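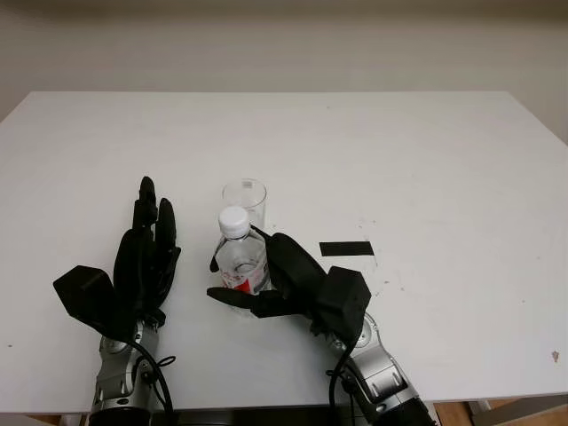
Gutters are the part of the house which most people forget until water is running down the inside of a window. I clean mine two times in the year, once when the leaves are down and once in February, and with the years I have collected some tips which I like to write here for other home owners. First, prepare the place where you will lay out brackets and screws. A white tabletop is good for this work, even one with faint smudges and a small brownish stain near the edge, because a dark screw is easy to find on it. My own is an old kitchen table in the garage and I would not exchange it.

Before you go up

Look at the gutter from the ground during a strong rain. Walk one time around the house with an umbrella and see where the water comes over the front, where it drips at a joint, and where it runs down behind. Make a mark with chalk on the wall under each place. When it is dry again you will not remember them, I can promise this.

The ladder must stand on firm ground. On soft lawn I put a wide board under the feet. Never lean it on the gutter itself, a plastic gutter will bend and an aluminum one gets a dent. My neighbor Ihor Holovko bought a stand-off for his ladder, which rests on the wall, and now he lends it to half the street.

Cleaning

Start at the downspout and work away from it. If you start at the other end you push all the dirt into the hole. I use a small plastic scoop cut from an old milk jug, it takes the shape of the gutter and does not scratch. A metal trowel is too sharp for the coating.

Put the dirt in a bucket with a hook. It is good for the compost if your roof has no moss killer on it.

When the gutter is empty, run the garden hose from the high end. The water should go away slowly but completely. If a puddle stays, the fall is not enough. Ita Buckley, who repaired roofs before she retired, gave me the rule of a quarter inch for each 10 feet, and I check it with a string and a level.

Small leaks

A joint which drips can mostly be repaired from inside. Brush it clean, let it dry one full day, then press gutter sealant into the joint and smooth it with a wet spoon. Do not save on the drying. I did this once and had to scrape everything out again in the same month.

For a hole not bigger than a pea the sealant alone is enough. For a bigger one cut a patch from the same metal. Do not put copper on aluminum, they do not like each other and the aluminum will be eaten.

Loose brackets

If the screw turns and does not hold, the wood behind is maybe soft. Push with a screwdriver. If the wood is hard, take a longer screw or move the bracket two inches to the side. If it is soft, the board must be changed first and for this I would call a roofer.

I paid 74 dollars for brackets, screws and two tubes of sealant. The cheapest offer for a new gutter on the front side was 1,000 dollars.

Last updated 6 Dec 2018 by Edeltraud Holzer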